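Hallway course for the simulator round – door keeps ending runs 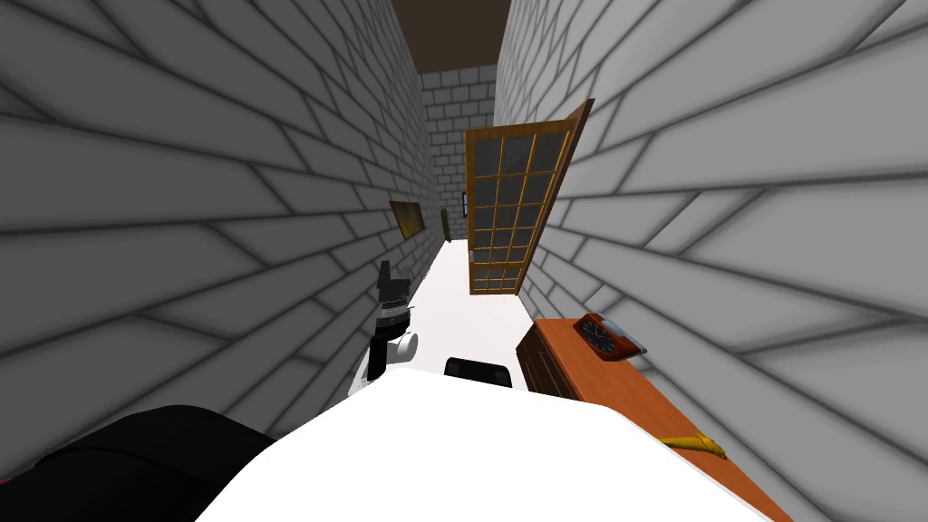 DRASBY, June

Posted by tutor_kel

Practice course for the club's sim round is up on the server. The robot starts facing down the corridor with the dresser on its right. It has to pick up the red alarm clock, get past the door and set the clock down next to the green object at the far end. You get 15 minutes and as many restarts as you want. Touching the door ends the run.

mudflap40
Tried it Sunday. I can get the clock fine, but the door gets me every time. It's only partly open and it swings out into the passage, so the base has to hug the left wall. Then I clip the picture with the arm.

Bandodov_B
Tuck the arm before you drive. We had the same trouble in the Mercado course last term. Our team lost 8 points there for driving with the arm out.

gridlock
I don't think touching the door should end the run. A real robot would just push it. Make it a penalty and let people finish.

tutor_kel
The Tutitz rules say no contact with fixtures, and that's what we're being scored on. I'd rather you learn it now.

gridlock
The Tutitz rules say no damage to fixtures. Contact is a different section. Read it again.

mudflap40
Is the yellow thing on the dresser part of the task? My detector locks onto it before the clock about half the time.

tutor_kel
No, leave it where it is. It's there as a distractor. Same with the picture.

pell_r
For the detector, try turning down the color weight. Everything in there is gray brick and bright white floor, so anything with color scores high. I dropped mine from 40 to 25 and it quit going for the yellow one. The dresser still shows up sometimes – I just filter by size.

mudflap40
25 worked, thanks. Still hitting the door.

tutor_kel
gridlock, I checked and you're right about the wording. I've asked the organizers. Until they answer, contact still ends the run.

Last updated: June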